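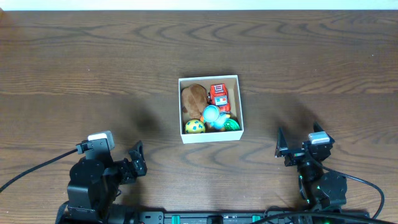 The Toy Box Gallery

Welcome to the toy corner of my site! I've been meaning to put this page together since November, when we moved house to Vemley and I found out just how many small bright things can come out from under one sofa. What you've got at the top is my favourite of our white boxes, packed full on the big table, and the notes on this page go with it. I love a full box. There's something so cheerful about all those colours jammed in together, and I could happily look at one for far longer than is sensible.

The notes are short, a line or two for each toy, with the bits of family history that go with them.

The box
White card, no lid, thin walls. We keep a stack of these in the hall cupboard and they've been brilliant – light enough for a three-year-old to carry, and easy to slide onto a shelf.

The brown plush
Always takes the most room, and always gets it! Top left in the box, leaning on the side. He's called Pugh, and he has been to the seaside, the dentist and two weddings. His fur catches the light beautifully.

The red truck
Bright red with a bit of white and silver on top. We've had long debates at breakfast over whether it's a fire engine, and I'm staying out of it. My nephew parks it in the corner of the box every single time and won't have it anywhere else.

The light blue one
What a colour! Pale turquoise round the top, almost white inside, and then teal further down. The top is round like a little cup, and it has been served to me as tea more often than I can count. It's Drastness to the children, a word my niece made up one Monday on the way home from nursery and has used for half the things she owns.

The little orange bit
Only just peeking out, between the blue toy and the plush. I do like a spot of orange in a box, it wakes everything else up.

The spotty egg
Yellow with blue and green spots, all different shapes, tucked in the bottom left corner. If I had to pick a favourite it would be this one (don't tell Pugh). It came from the school fair for 40p and it's been hidden in every room of the house, including once in my wellington boot.

The green one
Last but very much loved. It sits on the other side of the blue toy and completes the set. This is the one that gets asked for at bath time, so it spends half its life on the bathroom windowsill.

The table
I know it isn't a toy, but look at that grain! All those swirls and long bands, with the lighter tan streaks running between the reddish-brown ones. The children use the lines as roads and the knotty ovals as ponds, and I've lost whole afternoons to it. It came with us from the old flat and took two of us and a lot of puffing to get through the front door.

How we pack a box

Big soft thing first, pushed well up into a corner. Hard things next, along the sides. Anything small goes in the gaps at the end, and then whoever packed it gets to choose where it lives until the weekend. We don't sort by type or by colour – we tried that for a fortnight and it was no fun at all, whereas a good mixed box gets pulled out and played with straight away.

The idea of the mixed box came from Nerea Olmedo, who ran our old playgroup and had a whole wall of them. She called hers the Puvum shelf, and the name has stuck here too. Thank you, Nerea, I think of you every time we tidy up!

More boxes to come when the dolls' house furniture is unpacked. If you have a box of your own that you're proud of, do write and tell me what's in it, and what the toys are called. The names are the best part.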